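Chapter 4
Paying for the Machine: Budgets, Quotes and Second Thoughts

By the end of this chapter you should be able to read a supplier's quote for a general-purpose robot, find the costs it leaves out, and draw up a budget that a doubtful finance manager would sign.

4.1 The price on the first page

Most quotes for robots open with one large figure. It is the figure that gets repeated in meetings, and it is nearly always the wrong one to argue over. A buyer who beats the supplier down on the machine and then accepts the service contract unread has saved money in the place where it was easiest to see.

Consider Padside, a firm that runs serviced flats and wanted a two-armed robot to clear and tidy shared lounges. Its two suppliers, Gado and Magsi, sent quotes that could hardly be compared. Gado's included hands, spare cables and two days of training. Magsi's was lower, but the hands were listed as an option on page 12, and a robot of this sort without hands is an expensive coat stand. Once Padside had put both offers on the same footing, the gap between them had all but gone.

We shall come back to Padside throughout the chapter. Its managers were not foolish people. They had simply been shown a good demonstration, and a good demonstration is a poor basis for a budget. The supplier picks the room, the objects and the moment to stop. What the buyer needs to know is how the same job goes on a wet morning in January, in a room that somebody else has left untidy.

4.2 Describing the job before pricing it

A budget should start from a written description of the work. "Tidying" will not do. What is to be picked up, from what kind of surface, and where is it to be put? Soft, crumpled things behave differently from boxes. Glass tabletops can trouble some sensors. Loose cables lying among the rubbish must be left alone, and a machine has to be able to tell the difference. 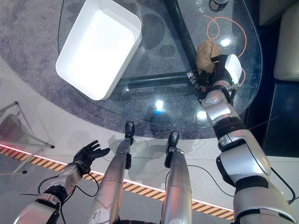 Should a buyer ask for a trial before signing?
Ask for one on your own premises, with your own furniture and your own mess, and expect to pay for it. A supplier who will offer only a video is giving you an advertisement.

The trial is also the time to measure the pace of the work. Padside asked for 50 attempts at the same clearing job and wrote down every occasion on which a member of staff had to step in. The sales brochure had said nothing on this point. Yet each time a person is called over, wages are being spent on a job that the budget says is done by machine — and those wages seldom appear in anyone's sums.

4.3 The costs that arrive later

Some costs are left out of quotes because suppliers would prefer not to mention them. Others are missing because they belong to the buyer: floor markings, a safe area to work in, insurance, charging points, and the hours of whoever ends up looking after the thing. Padside allowed 800 pounds for preparing its first lounge and spent it before the robot had been delivered.

Software deserves a line of its own. Magsi's robot ran on a package called Indidau, free for the first year. The price for the second year was "to be agreed", and a buyer who has already paid for the machine is badly placed to do any agreeing. Get the figure in writing, or budget as though it will be high.

Before reading on, take any quote you have to hand and mark each item as paid once, paid yearly or not stated. Keep your marked copy. You will need it for the worked budget in section 4.4.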